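Gurnar Dish Rack: Set-up and Daily Use
3 min read

Section 2. Placing and loading the rack

Before you start, check that the feet are pushed fully on to the ends of the frame. A missing foot lets the bare metal mark the worktop.

1. Wipe the worktop and let it dry. Grit under the feet will scratch a painted surface.
2. Set the rack down with the raised section on the side you use least. The low, flat section should face the open part of the worktop.
3. Press lightly on each corner in turn. If the rack rocks, lift it and turn the foot at that corner until it sits level.
4. Push the clips on to the rails of the raised section. They can go on the top rail or lower down.

Note: The clips are a tight fit when new. Warm them in your hand for a minute before pushing them on.

Cups, mugs and glasses go on the low section. Load mugs first, base upward, with the handle pointing to where you can reach it. Glasses go in next, upside down, close to the mugs but not touching them.
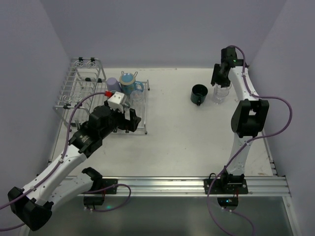 A cup with a rounded base can be leaned at the side of the low section if there is no room to stand it straight. Leave enough of a gap that it can be lifted out without dragging its neighbour.

5. Load plates last, in the raised section, largest at the back.
6. Empty the rack from the low section first. Glasses come out before mugs.

Caution: Do not stack one glass on another. Do not hang mugs from the curled ends of the frame.

Caution: Keep the rack away from the hob. The clips will soften.

Cleaning: Take the clips off once a month and wash the rack in warm soapy water. Rinse and dry the joints with a cloth. Do not use wire wool. For spare feet and clips, quote part 163 (feet) or part 378 (clips).

Comments (2)

Jeferson Aguiar: Step 3 sorted mine out. It had rocked since Sunday and I thought the frame was bent.

Miranda: Do the clips fit the older Turnari rack? I've lost all of mine.

Related
Turnari cutlery holder: fitting
Gurnar 600 drip tray: care and cleaning
Clikatska shelf liner: cutting to size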